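重播时间是下午四点半：访《格雷卡内斯》的“楼下邻居”
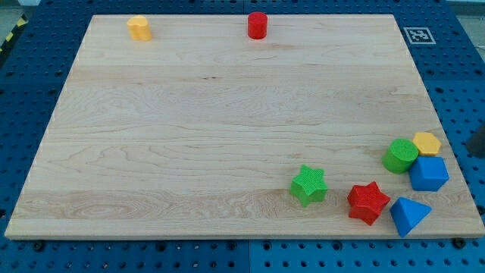

浅色枫木板与蓝色洞孔台面

2018年9月19日

帕尔维兹·侯赛因扎德（Parviz Hosseinzadeh）在电视上当了六季的楼下邻居。那部家庭喜剧叫《格雷卡内斯》（Grerkarness），讲一家人搬进小城克林丁代尔（Clindimdale）之后的事，他演住在一楼的锁匠。按照剧本，锁匠每集出场一到两次，多半是上楼抱怨噪音，然后被留下来吃饭。

这部剧停播很久了，今年七月又开始在一个地方频道重播，每天下午一集，顺着播。我去他家的时候，第三季刚播到一半。

他家客厅里有一台不大的电视，遥控器放在窗台上。我问他看不看重播，他说看，但不是每天都看。

“下午四点半我有时候在睡觉，”他说，“醒着就看。我妻子比我看得认真，她会喊我，说你那件毛衣又出来了。”

毛衣是剧里的一件绿色套头衫。第一季的服装经费很紧，锁匠总共两套衣服，一套是工作服，另一套就是这件毛衣加一条灰裤子。后来经费宽了，制作方切米莱夫斯卡公司（Chmielewska）给他做过新衣服，观众写信来问毛衣哪里去了，于是又换了回来。他说他本人怕热，拍摄期间最恨的就是这件毛衣，棚里的灯一开，后背全是汗。

“你看我上楼敲门那些戏，我总是把袖子往上推。有人写文章说这是人物的习惯动作，说锁匠随时准备干活。我是热。”

重播开始以后，他在街上又被人认出来了。这件事让他有些意外，他现在的样子和当年差得很远。演第一季的时候他四十出头，头发是黑的，留着上唇胡子。现在胡子没有了，头发全白，走路要用手杖，体重比那时候轻。

他讲了在药店里碰到的一件事。柜台后面的年轻人盯着他看了一会儿，问他是不是电视上那个人。他说是。年轻人又看了看他，说：“可是昨天你还没这么老。”

“他马上就道歉了，脸红得厉害。”侯赛因扎德说，“我跟他讲没关系，他说的是事实，昨天下午四点半我确实没这么老。”

我问他自己看着是什么感觉。他想了一会儿。

“头两个星期不太好受。主要是看手。脸化了妆，隔着一层，看脸我可以当作在看别人。手没化妆。有一集我给楼上的小女儿修音乐盒，镜头对着手拍了很久，那双手很快，很稳。我现在扣衬衫扣子要坐下来扣。”

他停了一下，又说，看多了也就习惯了，到第二季的时候，他开始注意别的东西，比如谁忘了词，谁在偷偷看题词板。

侯赛因扎德并不是科班出身。他年轻时在一家印刷厂的排字车间上班，晚上参加业余剧团。剧团在巴斯特赛德（Bustside），借用一座旧礼堂演出，一年排三四出戏，什么角色缺人他就演什么。切米莱夫斯卡公司后来把摄影棚建在同一个区，需要大量群众演员，剧团的人几乎都去过。他前后演过邮差、陪审员、医院里的病人、公共汽车上的乘客。

“公共汽车上的乘客我演过很多回，都是同一辆车，停在棚里，外面有人摇。”

锁匠这个角色原来只有一场戏，一句台词。第一集里，那家人把自己锁在了门外，锁匠来开门，说一句“一共二十五块”，戏就结束了。正式拍的时候，演父亲的演员在口袋里摸钱，摸了半天没摸到，道具组忘了放。侯赛因扎德没有停下来，他站在那里等，等了一会儿，自己走进屋，在餐桌旁坐下了。导演没喊停，演母亲的演员就给他盛了一碗汤。

“我当时想的是，既然他找不到钱，我总不能走。我在排字车间的时候也这样，人家不结账，我们就坐在他办公室里。”

那碗汤留在了成片里。两个星期后，编剧打电话到印刷厂找他，问他能不能再来。第二集里锁匠搬到了楼下。

他在印刷厂又上了一年班，早上排字，下午去摄影棚，到第二季开拍前才辞职。辞职那天，车间主任跟他说，电视这种东西长不了，位子给他留到年底。他说那位主任后来每集都看，还打电话来挑毛病，说哪一集的报纸版面排错了，标题字号不对。

“那份报纸是道具，正面有字，里面全是白的。他说正面也不对。”

关于《格雷卡内斯》的拍摄方式，外面流传的说法很多，我请他说一说他记得的。他说多数说法他都没有印象。有一种说法是演员可以随意改词，他说绝对不行，编剧就坐在监视器旁边，改一个“的”字都要问。第一集那碗汤是例外，那天编剧感冒了，没来。

工作日程是固定的。头两天围着桌子读剧本，第三天走位，第四天带机器排练，第五天当着观众拍。棚里坐的观众大多是附近的居民，也有从外地坐车来的。观众进场以前，有一位先生负责讲笑话热场，六季讲的是同一套笑话。

“他讲得很好。第六季我站在门后面候场，还是会笑。”

门后面是他待得最久的地方。布景里那扇公寓的门外，其实只有一小块地方，一把折叠椅，一盏蓝色的小灯。他每次上场以前在那里坐着，听里面的戏走到哪一句，然后起身敲门。椅子很矮，他腿长，坐久了膝盖疼。他说他看重播的时候，只要听见某几句台词，膝盖会先有反应。

“我妻子不相信。我说你看着，他一说‘今天总算清静了’，我就要站起来。”

我问他和其他演员的关系。他说得很谨慎，不愿意提名字，只说大家相处得不错，也不像宣传里讲的那样亲如一家。拍完戏各自回家，休息日很少见面。他和演父亲的那位闹过一次别扭，起因是车位，有一个月两个人除了台词不说别的话，那一个月里拍的几集，他最近重看了。

“看不出来。我特别留心看了，一点也看不出来。他搂着我的肩膀大笑，笑得很真。那个时候我们两个谁也不跟谁打招呼。”

后来怎么和好的，他记不清了，大概是车位重新划了线。

他和演小女儿的演员联系最久。小女儿第一季时刚上小学，下了戏要在化妆间里做作业，她母亲在旁边看着。侯赛因扎德会帮她看算术。她后来没有再演戏，学了兽医，搬到了别的城市，每年寄一张贺卡，今年夏天多打了一个电话，因为她自己的女儿看见了重播。

“她在电话里说，她把女儿叫过来，指着电视说，这是妈妈。那孩子看了一会儿，说不是。她说真的是。孩子就哭了，哭着说妈妈在这里，怎么会在那里。她把电视关了。”

他说那个小姑娘今年五岁，现在已经接受了，每天下午看，还要求母亲也把头发梳成电视里那样的两条辫子。

我们谈到了观众来信。这些信他都留着，装在几只纸箱里，放在卧室的柜子上头。前几年他儿子帮他点过一遍，一共1,505封。信里要签名照片的占一大半，也有人请他帮忙开锁。

“真的请我开锁。信里写得很详细，什么牌子的锁，用了几年，钥匙断在里面了。头几封我没理，后来觉得不好意思，就去找了一位真的锁匠，向他请教。他告诉我怎么写，我就照着回信。有一个人回信说打开了。也有人说没打开，还把锁芯弄坏了，要我赔。”

我问赔了没有。他说公司的法务回了一封信，后面的事他不知道。

有一封信他记得很清楚，是一位老太太写来的，说她丈夫去世以后，她每个星期在节目播出的时候多摆一副碗筷，因为锁匠上楼总有饭吃，她觉得屋里也该有。他给她回了信，她又写来，前后通信四年。后来信是她侄女写的，他就知道了。

说这些的时候他一直看着窗外，没有什么表情。他妻子端来茶，问要不要把窗户关上，楼下在修路。他说不用。

第六季结束得很仓促。当时收视率已经下来了，切米莱夫斯卡公司内部也在换人，最后一集拍完的时候，演员们还不知道那是最后一集。那一集讲的是水管漏水，锁匠上楼来看天花板，看完说了一句“明天再说吧”，就下楼了。

“这就是结局。观众写信骂，说怎么能这样结束。编剧也委屈，他写的时候以为还有第七季。公司过了两个月才通知我们，用的是信，我那封寄错了地址，我是听化妆师说的。”

摄影棚后来拆了，现在是一片住宅。布景的去向说法不一，有人说卖了，有人说扔了。那扇门据说被一位灯光师傅搬回家，装在自家的车库上。侯赛因扎德没去看过，他说门本来就很薄，敲重了会晃，做车库的门恐怕不太合适。

停播以后他的工作少了很多。找他的人不少，要他演的全是邻居，有一回是锁匠，换了个名字。他接了几部，后来不接了，回剧团去教年轻人念台词，一直教到前年。剧团现在有了自己的场地，不再借礼堂。去年底他们做了一次纪念演出，演三场，卖出2,314张票，这是剧团最好的成绩。他在其中演了一个小角色，坐在椅子上，有七句台词。

“有一场忘了一句。台底下没有人发现，我旁边的演员发现了，她替我说了。”

我问他重播有没有给他带来收入。他笑了，说有，上个月收到一张支票，够买一双鞋，还不是好鞋。当年签合同的时候大家都不懂，重播的条款写得很模糊，公司又几经转手，现在由谁付这笔钱他也讲不清楚，支票上的名称他没听说过。他儿子想替他去问，他没让。

“问清楚了又怎么样，多买一双鞋。”

他对现在的电视剧看得不多，觉得声音太小，画面太暗，人物说话都像在自言自语。他承认这跟他的耳朵和眼睛有关系。他喜欢看的是天气预报和钓鱼节目。孙子教他用手机看剧，他学会了，又忘了。孙子今年十五岁，起初对《格雷卡内斯》没有兴趣，说笑声太吵，看了几集以后开始问问题，问得最多的是为什么他们不打手机。

“我说那时候没有。他说那他们怎么知道你要上来。我说他们不知道，我就是上来了。他觉得这样很不礼貌。”

采访进行到四点半，他妻子把电视打开了。那天播的是第三季的一集，楼上的儿子学小号，吹得很难听。片头曲放完，先是一段厨房的戏，父亲和母亲商量要不要给儿子换一样乐器。侯赛因扎德拿起眼镜戴上，身体往前坐了坐。

“这一集我好像感冒了，”他说，“你听鼻音。”

锁匠敲门进来，穿着那件绿毛衣，把袖子往上推。罐头一样密的笑声里，他站在门口说了句什么，我没有听清，就问旁边的他。他也没听清，转头去问妻子。妻子说，他说的是小号，问能不能借给他用一个晚上。

“对，”侯赛因扎德说，“借去以后我坐在上面，把它坐扁了。不过那是下一集。”

我起身告辞的时候，广告刚刚开始。他坚持送我到楼梯口，用手杖指了指二楼到一楼之间的转角，说灯坏了，让我扶着栏杆走。

该剧目前仍在每天下午四点半播出，本周播至第三季后半部分。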